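Sourdough starter gone sluggish since the move, anyone else on tank water?

Kitchen Bench Forums > Bread and Baking > Starters and Levains
Page 1 of 1

crumbshot_531
Posted 9 April 2019

G'day all, long-time reader, not much of a poster. We moved out to Cumness just after Christmas and my starter has been a sad sack ever since. Back in town it would double in four hours after a feed, you could set your watch by it. Now I'm lucky if it gets halfway up the jar by teatime and it smells like nail polish remover.

Same flour (Trerkden bakers white plus a spoon of wholemeal rye), same jar, same lid, same lazy owner. The only thing that's changed is we're on tank water now instead of town supply. I always figured tank water would be better for it, no chlorine and all that. Has anyone had trouble after switching over? I'm half tempted to chuck it and start again but I've had this thing since before the kids and I'd feel like a murderer.

I'm doing one part starter, one part flour, one part water, once a day, and it lives on top of the fridge.

---

old_dough_new_tricks

Don't chuck it! Nail polish smell just means it's starving. One to one to one once a day on top of a fridge in summer is nowhere near enough tucker. Go to one part starter, 3 parts flour, 3 parts water and feed it morning and night and see where you are in a week. I've brought mine back from much worse (grey liquid on top, forgotten behind the mustard for the whole of winter).

I've been on tank water for donkey's years and my bread is fine. Wouldn't be the first place I'd look.

---

rye_and_shine

Going to disagree a bit there. Rainwater has next to no minerals in it, and I reckon that does matter. When we lived up the back of Kitow on a poly tank I had the same thing as crumbshot, slack dough, slow starter, loaves that spread out like a cow pat. Moved to bore water which is hard as nails and the dough tightened up straight away. Same flour, same hands.

Try a feed with bottled spring water for a few days before you do anything else. Cheap test.

---

old_dough_new_tricks

With respect, your bread got better after you moved house, and you changed kitchens, ovens and probably the season at the same time. You can't hang all that on the water. Flour has minerals of its own, wholemeal especially, and OP is already putting rye in.

---

rye_and_shine

And you can't rule it out either, which was my point. I only said try it.

---

crumbshot_531

Ta both, didn't mean to start a blue! I'll do the bigger feeds first because it's free, then the bottled water if that doesn't sort it. Should I keep it on top of the fridge? New house is a fair bit cooler than the old one overnight, I hadn't really thought about that until I typed it out.

---

proofbasket

WELL there's your answer then, haha. Cooler overnight is the whole thing. A few degrees makes an enormous difference, my starter is practically a different animal between summer and winter. I'd stop worrying about the tank and go and buy a cheap thermometer. Stick it next to the jar and look at it before bed and again when you get up.

I keep mine in the oven with just the light on, which works a treat as long as you put a sticky note over the dial. Ask me how I learnt that one. (Poor old thing. It came out like a biscuit.)

---

flatwhite_and_focaccia

Been meaning to write this up properly for ages so I'll dump it in here and the mods can shift it if it belongs somewhere else. I go through the same routine every time mine goes off the boil and it hasn't let me down yet.

First up, tip out nearly everything. You want a tablespoon left in the jar, no more. People get precious about the discard and end up feeding a great bucket of tired old starter with a tiddly bit of flour, and it chews through that before lunch and goes sour again. Keep the discard in a tub in the fridge if you hate waste, it makes cracking pikelets.

Then a clean jar. I don't mean sterilised, just washed and rinsed well so there's no detergent left. The crust around the rim goes a bit funky over time and I'd rather not have it dropping back in.

Feed with wholemeal rye only for the first 2 days, mixed to something like wet cement. It looks horrible and it smells like a paddock. After that go half rye, half white for another couple of feeds, then back to whatever you normally use. Put a rubber band on the jar at the level you started at. Don't go by the clock, go by the rubber band. Feed it when it has peaked and is just starting to sag in the middle, even if that's an awkward time of day.

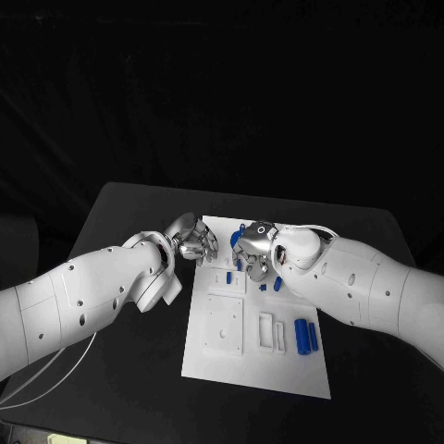 Can you bake with it while you're bringing it back?

Wait until it has doubled after 3 feeds in a row. You can use it earlier in anything with baking powder or a pinch of dried yeast to help it along, but a plain loaf made with a half-awake starter will come out like a doorstop and you'll only blame the recipe.

Other thing I'd say is go easy on the water while it's recovering. A stiffer starter is a bit more forgiving if you can't be home to feed it on the dot. Mine sits at a bit more flour than water by weight all through winter and I loosen it up again in September when the kitchen warms up.

And weigh everything! Cups are hopeless for this. A cup of rye and a cup of white aren't anywhere near the same weight and then you're wondering why it's soup one day and playdough the next.

---

proofbasket

Bookmarked, that's a ripper of a post. Do you use the lid screwed down or loose? I had one go off in the pantry like a champagne cork.

---

flatwhite_and_focaccia

Loose, always loose. Or a saucer on top. I've got friends who swear by a bit of muslin but it dries out and gets a skin.

---

old_dough_new_tricks

Good write-up, only thing I'd argue with is going all rye. It's a bit of a shock to the system if the starter's used to white, and you can end up chasing a big burst of activity for two days that dies off the minute you go back to normal flour. I'd stick with OP's mix and just feed it more. Boring but it works.

---

flatwhite_and_focaccia

That's why I step it back down through half and half. If you go straight from rye to white, yeah, it'll sulk.

---

old_dough_new_tricks

Fair enough, I skimmed that part.

---

mathias_road_bakehouse

Hi folks, I do a small weekend bake out of our shed on Mathias Road, so nothing flash but I do go through a lot of starter. We're on rainwater and always have been. I'm with rye_and_shine to a point, very soft water does give you a softer dough and I hold back a splash when I mix. I've never seen it knock a starter about though. What I HAVE seen is a new tank, or a tank that's just been cleaned or treated. If the previous owners dosed it before they sold, that could do it. Worth asking the agent?

Also check whether there's a filter under the sink and when the cartridge was last changed. Ours was foul when we moved in, I'll spare you.

---

crumbshot_531

Oh now that's interesting. There IS a filter under the sink and I've never touched it. Off to have a look with a torch.

---

crumbshot_531

Right, I'm back. The cartridge was brown and slimy and I gagged. New one's on order from the hardware place in Kitow. In the meantime I've boiled a kettle straight off the outside tap and let it cool, and I've done the tablespoon-in-a-clean-jar business with the rye. My other half says the kitchen smells like a footy bag.

---

rye_and_shine

So it might have been the water!

---

old_dough_new_tricks

It might have been the filter. And the cold. And the feeding. You've now changed the lot in one go so we'll never know, will we.

---

rye_and_shine

I'm claiming it anyway.

---

pikelet_tragic

Sorry to butt in on the science, but can somebody post the discard pikelet recipe? That's the only bit I read.

---

flatwhite_and_focaccia

Haha no worries. It's a cup of discard, an egg, a good spoon of sugar, a pinch of salt and enough self-raising flour to make it drop off the spoon slowly. Add a splash of milk if it's too thick. Let it sit while the pan heats. Medium heat, butter in the pan, flip when the bubbles on top stay open. (And yes I just told everyone to weigh everything. Pikelets are exempt.)

If the discard is really sour put in a quarter teaspoon of bicarb, it'll froth up and lose some of the tang. Don't go overboard or they taste like soap.

---

pikelet_tragic

Legend. Jam and cream here we come.

---

crumbshot_531

Update for anyone following along. It's been on the new routine for a few days and last night it went over the rubber band and kept going. Not quite a double but it's got proper bubbles right through and it smells like yoghurt instead of the nail salon. I've moved it off the fridge and into the oven with the light on, sticky note firmly attached.

Planning to go back to the Trerkden white from tomorrow, half and half first as instructed. I'll try a loaf once it's doubled three times on the trot and post the crumb, good or bad.

---

proofbasket

Yay! Big sticky note. Bigger than you think.

---

mathias_road_bakehouse

Good stuff. Hold back a bit of water on that first loaf and give it a longer bulk than you're used to, especially if the nights are still cool at your place. And don't forget to run the tap for a while after the new cartridge goes in, they spit out black dust to begin with.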